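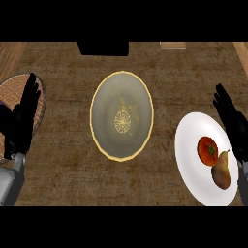 Page 59

4. Setting up the two-hand sorting task

This section is for members of the Flencombe student robotics club who are starting the fruit sorting exercise in the Jirkix simulator. Finish section 3 (installing and logging in) first.

4.1 Load the table

1. Open Jirkix and choose Scenes, then Table, then Bowl and Plate.
2. Wait for the status bar to read Ready. The first load can take up to 60 seconds.
3. Check that the bowl is in the center and empty, and that the tomato and the pear are both on the white plate.
4. Check that both hands are open and clear of the table items.

Note: The woven placemat and whatever is on it are not part of this task. Leave them where they are.

4.2 Run the task

1. Select Right Hand in the control panel.
2. Move the hand over the tomato and lower it slowly.
3. Close the fingers until the contact light turns green.
4. Lift, move to the bowl, and release.
5. Repeat with the pear.
6. Press Save Run. Runs stop on their own at 4000 steps and are saved as incomplete.

Caution: The tomato and the pear touch at the start. Closing the fingers too wide will push the pear off the plate, and the run has to be reset.

Caution: Do not drive both hands over the bowl at once. Collisions count against your team's score at the Skolidham meet in March.

Skolidham Student Robotics | Guide revised 24 November 2025 | Contact the club desk | Back to top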